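Clothes swap scheme to open in Skudedville this winter

25 November 2024

A free clothes swap and mending service is coming to Skudedville after a trial in the neighbouring town of Olau drew far more people than anyone had planned for. The scheme, called Vesus, will open its doors in the old post office on the harbour road, and everyone is welcome!

The idea is simple. Bring clean clothes you no longer wear, hand them in at the counter and take home something you like better. Coats, school jumpers, party dresses, work trousers – all of it is wanted, and it doesn't matter if a button has gone or a hem has come down, as there will be a mending table running whenever the doors are open.

During the trial in September, 427 people came through the hall in Olau and 304 garments were mended on the spot. Winter coats went fastest, followed (to everybody's delight) by hand-knitted cardigans.
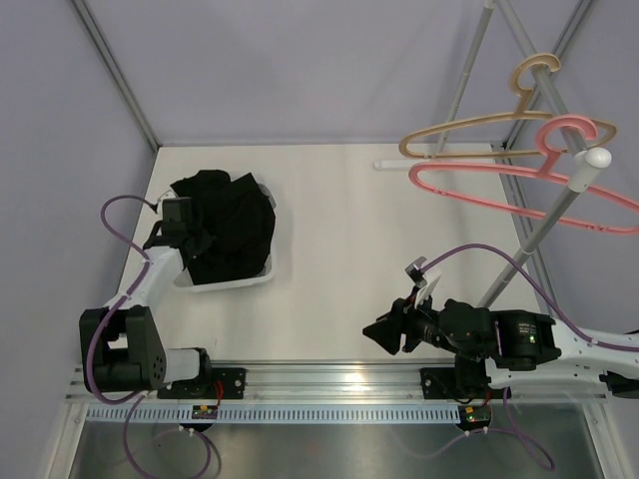 A white work table with a metal rail along its front edge.

"I have loved every minute of this," said Salma Shehata, who founded Vesus. "We had teenagers learning to darn next to people who have been darning since the war, and a man who came in for a scarf and went home with a full suit for his daughter's wedding. I can't wait to see what Skudedville brings us."

The new space has two changing rooms, a children's corner and a long rack set aside for school uniform, which can be taken without swapping anything in return. Shoes will be accepted as long as they are in pairs and have some life left in the soles. Duvets, pillows and underwear can't be taken.
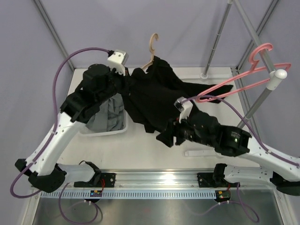

Anyone who would like to learn to mend can join one of the beginners' evenings, which last around 2 hours and cover buttons, hems, zips and small holes in knitwear. There are 15 places at each evening and all thread, needles and patches are provided. Bring something of your own to work on if you can, however sorry it looks.

Coffee and cake will be served by Yap, the bakery next door, which is also lending its back yard for bicycles and prams.

Places on the mending evenings can be booked at the counter in the old post office. There is no need to book for the swap itself.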